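Hair claw clip

A hair claw clip (also claw clip, jaw clip or hair claw) is a fastener for holding hair, made of two curved halves with teeth. The halves are joined by a hinge, and a spring keeps them closed. When the user presses the two handles together, the teeth open. It is one of the most common hair accessories for daily use, together with the hair tie and the scrunchie.

Construction and materials

Most claw clips are molded from plastic. More expensive ones are cut from sheets of cellulose acetate, a material which can imitate tortoiseshell, horn or pearl. The spring is usually a coil of steel wire. In larger models it often stays visible between the handles. 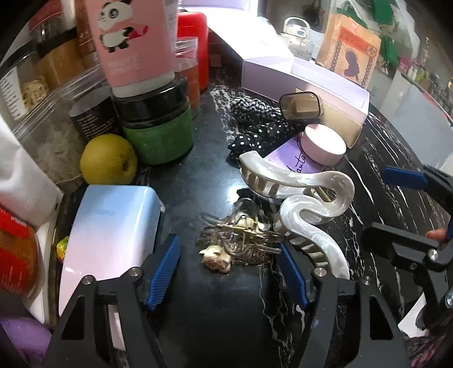
What size of claw clip is suitable for thick hair?
A large one with long, curved teeth holds thick hair best, while small clips are used for thin hair or for one part of the hair only.

Use

The hair is gathered at the back of the head, twisted upward and fixed with the clip against the head. Small clips are also used in pairs at the sides. Hairdressers use simple clips to separate sections during cutting or coloring.

Storage and gift packing

Claw clips take more space than flat hairpins, and their teeth can break under pressure. For this reason they are often kept in a rigid box or an open tray. The accessory seller Zulema Ojeda, in her guide for the shop Pledari, recommends a box with a hinged lid for gift sets and suggests putting no more than 2 large clips in one layer. The workshop Prero packed its first series of 3000 clips in boxes of this type. 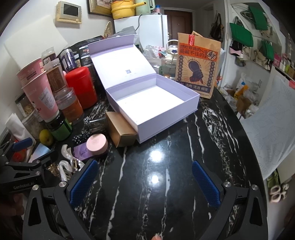
Open gift box with hinged lid, with a small kraft cardboard box at its front corner.

Care

Plastic clips can be washed in warm water with mild soap. The spring should be dried well to avoid rust. Acetate becomes soft in strong heat, so the clip should not be left in a parked car or near a hair dryer.

See also

Barrette
Hairpin
Scrunchie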